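Damivton refuses to put a number on the perfect fold

A towel folded by one person is seldom folded the same way by the next. Damivton, the household testing bureau, has spent a good part of the autumn looking at claims made for cleaning cloths and the folding of them, and is publishing its findings with fewer promises than readers of the trade pages may be used to.

The work began with a leaflet. Milletti, which sells cloths and small towels by post, told its customers that a cloth put away folded "works harder" than one dropped in a drawer. Damivton asked what that meant and got a polite reply that did not say. It then set up a plain white work surface, bought its own cloths at the ordinary price and started from the beginning.

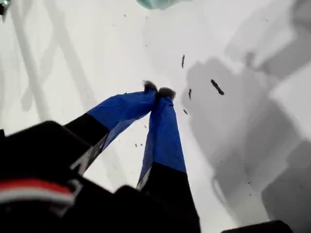

The white work surface used for the Damivton cloth trials.

"I don't doubt that a tidy drawer is pleasant," said Kidus Seyoum, who wrote the report. "I doubt most of what gets said after that. We were told folding saves time, saves space and makes the cloth last. Those are three separate claims and they were being sold as one."

Over the trials, 1179 folds were logged. A fold counted if the edges met and the cloth stayed put when let go. Cloths that sprang open were logged as failures, including those that looked very smart for a moment. Thick, soft cloths did badly on small folds and better on large ones, and Damivton does not think anyone who has done the washing will be surprised.

On space, the report gives Milletti some credit. Folded cloths did take up less of a drawer. The saving shrank once the drawer had been opened and rummaged in for a week, and the leaflet says nothing about rummaging.

On time, Damivton found no saving it would care to defend. On wear, it has no finding at all. A trial lasting one autumn cannot show how a cloth will look after years of use, and the bureau would like to see how anybody else has managed it. 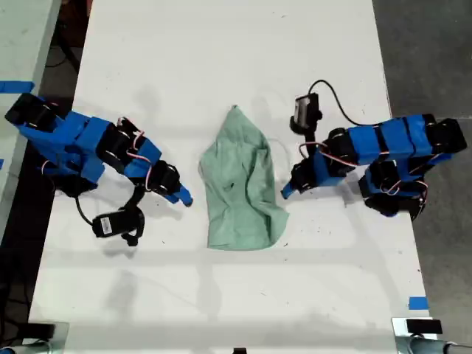

ZINDOLTON, October. The mint-green cloth lying crumpled in the middle of the white table is the sort of starting point the bureau prefers. Many folding guides begin with a cloth already laid flat and square, with the awkward part done. Damivton's view is that a method should be judged from the heap.

That rule caused some disagreement. Aguirre, whose folding guide was among those tested, argued that smoothing the cloth is a separate job and should not be held against the fold. The report prints Aguirre's objection in full and leaves the scores as they were. A household does not get to stop the clock between the two.

There is also the matter of corners. Every guide tested tells the reader to "find the corners", as if they were always on top. In a soft cloth they are often tucked under or bunched with the rest, and hunting for them was the slowest part of many attempts. Gripping the cloth wherever it came to hand and shaking it out was quicker, though it is not mentioned in any of the guides.

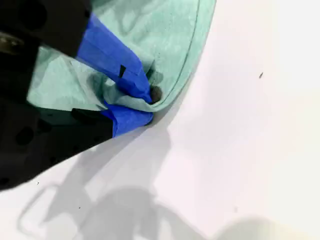 Seyoum is wary of the opposite error too. "Somebody will read this and say we've proved you needn't fold anything. We haven't. We've found that some guides promise more than they give. If you like your cloths folded, fold them."

The bureau also declined to name a best method. Folding in half twice did well enough on most cloths to be worth trying first. The roll, much praised lately, scored well in a full drawer and poorly in a half-empty one, where the rolls came undone. Readers are asked not to quote one result without the other.

Milletti has said it will look again at the wording of its leaflet. Damivton will wait for the new version before commenting on it.

Notes to editors

The full report runs to 30 pages and includes the list of failed folds. Printed copies can be requested from the Damivton press desk in Zindolton, which is open on Wednesday mornings. Damivton received no payment or free goods from Milletti or Aguirre for this work.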